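November
Soledad Varela

Supplier numbers again, all morning, with a break when the coffee ran out. Bimla wanted the whole comparison in one place before we talk to Gill, so I'm putting it in the notebook where neither of us can lose it.

The question is still whether we bring the hinge brackets home. Mutik has made them overseas for us since the first batch and I have no complaints about the parts (okay, one complaint, the burrs on the short leg, but they fixed that). What's changed is the wait. It used to be a few weeks from order to door, and the last shipment took 90 days! Most of that was sitting in port, as far as I can work out from the tracking page, which updates whenever it feels like it.

Jarell can make the same bracket two states over. Their quote came in by email before lunch: minimum order 2000, four weeks from deposit, freight on us. The unit price is higher than Mutik's, no surprise, but once I put in the duty, the ocean freight and the broker's fee the gap got a lot smaller than I was expecting. I did it twice on paper and then Bimla did it her way in the spreadsheet and we landed in the same spot, so I'm inclined to believe it.

What neither sheet covers is the money tied up in stock. With Mutik we carry 260 spare brackets on the shelf just to sleep at night, and with the port delays I'd want more. With Jarell I think we could run that right down. Bimla says I'm being optimistic and that a new supplier will be late on the first order too, and she's probably right. She remembers Brondari. They promised us everything on the spring clips and then we paid for air freight to cover their mess.

Also there's the exchange rate. It's been kind to us all year and I keep forgetting that's in the Mutik price. If it swings back, the whole table looks different, and I have no idea how to write that down except as a second column with a worse number in it. Did that. The second column is not pretty.

Where we've got to: ask Jarell for a sample run, pay the silly setup charge, and keep Mutik going on the regular order in the meantime. Splitting it costs more per piece and I still like it better than betting the whole line on one email. Gill will want to know if the customer price moves. My answer for now is no, not on this order, ask me again when the samples have been through the gauge.

To do: find the old drawing with the corrected hole spacing (NOT the one in the shared folder), ask the broker about the duty code, call Jarell back about packaging.

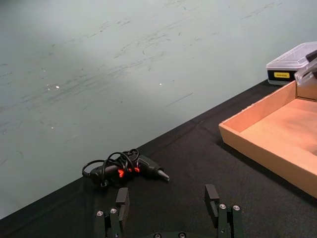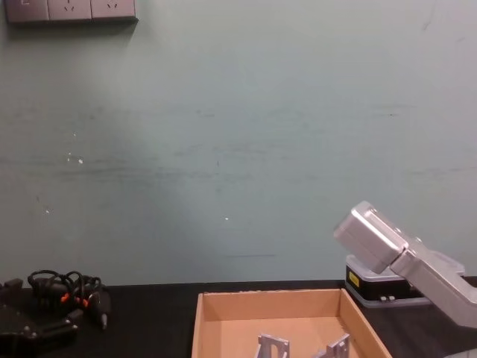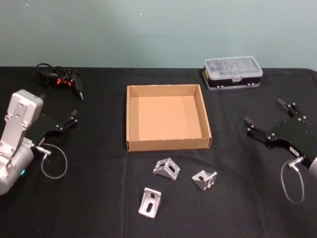 Black-covered table and the wall behind it, three views.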